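Setting Up the Drallance Tall Cabinet, Section 3: Leveling, Hanging the Doors and Getting the Gaps Right

16 Feb 2023
By Erhan Güneş

Okay, so by now you should have the carcass built, the back panel nailed on and the whole thing standing up against the wall where it's going to live. If yours is still lying on the floor, go back to Section 2 and get a friend over, because the tall one is a beast to lift alone (I've tried, and I have the dent in my hallway to show for it).

I've put together a fair number of these now, first in my own laundry room, then at my sister's, then for pretty much everyone who saw hers. The booklet in the box is fine as far as it goes, but it rushes through the doors in one drawing, and the doors are where people get stuck. So I'm going to go slow.

What you need for this section

- A Phillips screwdriver, size 2. Please use a hand one.
- A spirit level, the longer the better.
- The bag marked D with the hinges and the little cover caps.
- A tape measure and a pencil.
- A couple of old towels or a blanket.
- The wall bracket, if you haven't put it on yet.

Note: If you bought the Stollero doors to go on a Drallance carcass, which plenty of folks do, the hinges in bag D still work. You'll use the outer pair of holes on the mounting plate instead of the inner pair. Everything else below stays the same.

Leveling the cabinet

Don't skip this! I know it's dull. A cabinet that leans even a tiny bit will give you doors that swing open on their own, and you'll spend an hour blaming the hinges.

1. Put your level on the cabinet floor, left to right. Turn the front feet by hand until the bubble sits in the middle. Clockwise makes the foot shorter, which I get backwards every single time.

2. Now lay the level front to back and do the same with the rear feet. You can reach those through the two holes in the cabinet floor with your screwdriver.

3. Check left to right again. It'll have moved a bit. Go back and forth until it stops moving.

4. Measure the door opening corner to corner, both ways. The two numbers should match. If they're off, the carcass is racked, and you want to push gently on the top corner at the long side until they agree.

5. Only now, fasten the wall bracket. Snug is plenty.

Caution: The cabinet has to be fixed to the wall before any door goes on. An open door pulls a lot of weight forward, and a tall empty cabinet will tip. Use a screw that suits your wall, and if you don't know what your wall is made of, find out first.

Getting the doors ready

Lay your towels or blanket on the floor and put the doors on top, inside face up. Leave the protective film on the outside for the moment. The gray finish is tougher than the white one in my experience, but both of them scuff if you drag a screw across them, and the touch-up pen never quite matches.

6. Press a hinge cup into each of the round holes. It should drop in flat. If it rocks, there's sawdust in the hole, so give it a quick blow (close your eyes, learn from me).

7. Line the hinge arm up so it points straight out past the door edge, then drive in the two short screws. Stop as soon as they feel firm. These doors are particleboard inside and the screws strip easily.

8. Screw the mounting plates to the inside of the cabinet using the holes that are already drilled. The lowest plate goes 146 mm up from the cabinet floor. If you find yourself measuring something wildly different, you've probably got the side panel upside down. It happens, and I'm sorry.

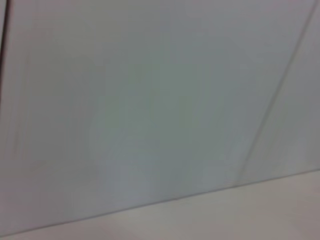 Before you hang anything, open up all the adjusting screws to their middle position. You want room to move in both directions later on, and hinges seem to come out of the bag wound hard over to one side. I do mine at the kitchen table with a cup of coffee, before I've even carried the doors into the room.

Hanging the doors

9. Start with the hinge side that's closest to a wall, if you have one. Hold the door open at a right angle to the cabinet and rest the bottom edge on your foot or on a folded towel.

10. Hook the top hinge onto its plate first. Push until you hear the click. Once that one's holding, the rest is so much easier!

11. Work your way down, clicking each hinge in turn. Give the door a light tug after the last one to be sure they've all caught.

12. Repeat for the second door. Close both slowly and watch the middle. If they touch, don't force them - go straight to the adjustment steps.

Note: Did one hinge refuse to click? Nine times out of ten the mounting plate is on crooked. Loosen its screws half a turn, click the hinge in and tighten again.

Adjusting the gaps

There are three screws on each hinge, and each one does a different job. The front one moves the door sideways, the back one moves it in and out, and the one on the plate moves it up and down. You're aiming for an even gap of 3 mm from top to bottom between the doors.

13. Do height first. Loosen the plate screws on one door, slide it until the top edges line up, and tighten.

14. Then sideways. If the gap is wider at the top, bring the top of the door in with the front screw on the top hinge, a quarter turn at a time. Close the door and look after each turn.

15. Then depth. Run your palm across both doors where they meet. If you can feel a step, move the proud one back.

16. Step back across the room and look again. I always find something from over there that I missed up close.

Caution: Keep fingers, kids and cats away from the hinge side while you're doing this. The soft-close arm on the Bonsu hinges is strong when it's new.

Finishing up

Peel off the film, starting from a corner and pulling it back low against the surface. Wipe the doors with a damp cloth and a drop of dish soap, and dry them right away. Snap the cover caps on last, since you'll lose them otherwise.

The gaps will shift a little over the first few weeks as the shelves get loaded up. I redid mine in October after I'd filled the bottom with paint cans, and it took two quarter turns. If you're missing a hinge or a plate, the part number for the whole door set is 722, and you'll want to have that ready when you call.

Shelves and the Sidutetti pull-out basket are in Section 4. Leave the doors open overnight if the smell of new board bothers you.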